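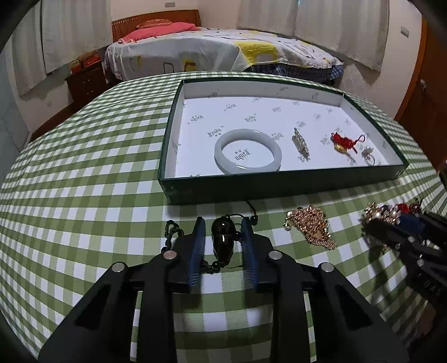

Home | News | Columns | Archive | Contact

Can a robot tidy my jewellery yet?

By Ishbel Moncrieff
October 19, 2022

Print this page | E-mail to a friend

I had one job last weekend, sorting out the jewellery I'd been tipping into the same drawer for years, and I spent most of it (three hours and a cold cup of tea!) wondering when a machine is going to do it for me. So I rang Joon-young Cha, who writes our Parkley gadget notes and knows far more about this than I do.

His answer was "not this Christmas, Ishbel". A ring or a bangle is fair game, he reckons, as it's solid and keeps its shape wherever you put it down. The trouble starts with anything that flops. A gold chain in a heap never lies the same way twice, and a pendant on a beaded cord brings the whole cord with it when you lift it, so laying it neatly in a tray is a much bigger ask than it sounds. Knotted string with loopy tassels? He just laughed.

I said surely they've cracked it in factories. Well, yes, if you want the same box moved to the same spot 600 times a shift. Davina Dow, who used to run the packing line at Listoro, told me theirs was marvellous until somebody changed the cartons in September, and then it sulked for 2 days.

I'd still have one tomorrow, mind you! I'd start it on the bangles and let it work up to the necklaces. If any of you have a robot at home that does more than hoover, do write in and tell me what it's like with knots. My pearls are waiting.

Print this page | E-mail to a friend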